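Robot Learning from Examples
Handout 12: Collecting demonstrations, and how far to trust them
Instructor: Margit Oláh. Lab sessions: Tamás Vida.
Revised December 17, 2020

Read this before the Brolton lab. It replaces the October version, which was kinder to the method than I now feel able to be.

What we mean by a demonstration

A demonstration is one recorded run of a task, with a person steering the robot. The recording holds what the cameras saw, the joint positions, the state of the gripper, and the commands the person sent. Put enough of these together and you have a training set. The learner's job is to produce commands like the recorded ones when it sees views like the recorded ones.

Notice how little that promises. Nothing in the setup tells the learner what a can is or why anyone would want one moved. If the person steering always paused before closing the gripper, the learner gets the pause too, and will treat it as part of the work.

The Skernum claim

You'll meet people who say that more data fixes everything. The Skernum notes on your reading list come close to saying it. I have my doubts. Skernum tested on the same table, under the same lamps, with the same operators who made the training runs. Their success rate may be perfectly real, but it's a success rate for that room. Look for the table of conditions in the appendix – there isn't one.

Nic Aodha's reply is shorter and better. It asks which things varied between runs and which stayed put, and shows that a policy can score well while paying attention to something that has nothing to do with the object. Read it first if you only have time for one.

What goes wrong in collection

Operators get good. By the second hour they take the same smooth path each time, and the set fills up with near copies. The learner then never sees a hand that is slightly off course and has to come back. When the robot drifts a little on its own, it has no example to lean on, and small errors grow.

Operators also tidy up. They put things back where reaching is easy. They throw away clumsy runs, which are often the useful ones. Keep failed runs, label them as failed, and let whoever trains the model decide what to do with them.

Then there's light. Shiny surfaces and hard shadows change the camera view a great deal while the task stays the same. If all your runs come from one afternoon, the look of that afternoon is in your data.

For the lab

Each group collects 16 runs of the grasping task on the Flirnurari setup. Change the starting layout before every run, using the draw sheet and not your own taste. Swap operators after every 2 runs. Set aside 3 layouts that you never train on, and don't peek at results on them until the report is written up.

Write down the operator, the layout number, the lighting and the outcome. "Went fine" is not an outcome.
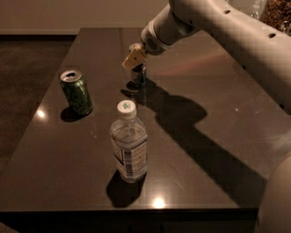 If a policy succeeds on every layout it was trained on, what have we learned about how it will do on a new one?

Very little. Success on familiar layouts fits a policy that finds the object, and it fits one that has stored a set of arm paths equally well. Only layouts kept out of training can separate the two, and then only if they differ from the training ones in ways that matter to the task.

A word on the report. I'll mark down any sentence that says the robot "understands" or "knows" something unless you can point to a test that would have come out differently if it didn't. Most of last year's reports had one – several had it in the title.

Bring the draw sheet and your log to the lab. Tamás has spare copies of both.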